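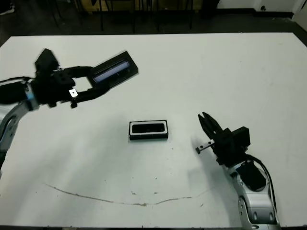
Most of the students who leave Cleltov for a semester come back with fewer credits than they were promised, according to the director of the exchange office at Thaler College, and fixing that has taken up most of her four years in the job.

"A student does the work, passes the class, and then we tell them it counts as an elective," she said. "They already have all the electives they need. So they pay for another term."

Thaler sent 169 students abroad last year, most of them to partner colleges in Beridari and Cilorside. The office has a staff of 10, two of whom now work only on transfer credit. Until recently, each department decided for itself, usually after the student had returned.

Under the new rules, the decision comes first. A student picks classes at the host college, the department signs a form, and the form is binding as long as the student passes. Forms for the fall are due in April.

The director said the hardest part was getting syllabuses. Some partners post them online. Others send a single paragraph. "One chemistry class came to us as a title and a room number," she said. "You can't ask a professor to approve that."

Money is the other complaint she hears. Tuition stays the same during an exchange, but travel, visa fees and a housing deposit do not come through the college bill. The office offers grants of up to $2000, paid before departure. They used to be paid on arrival, which meant students had to borrow for the plane ticket.

Asked if the grant was enough, she said it was for Cilorside, where the host college has dorm rooms. "Beridari is different. You rent from a private landlord and he wants two months up front. We've asked for a larger grant there and we don't have an answer yet."

Incoming numbers are lower. Thaler hosts some 60 exchange students a year, and the agreements call for an even trade over time. She puts the gap down to late course listings. Students at the partner colleges have to choose in March, and Thaler does not publish its fall schedule until May.

"They won't sign up for a list of classes that might change," she said. "I wouldn't either."

The registrar has agreed to put out a draft schedule in February, starting with the sciences and business. The humanities departments have asked for another year.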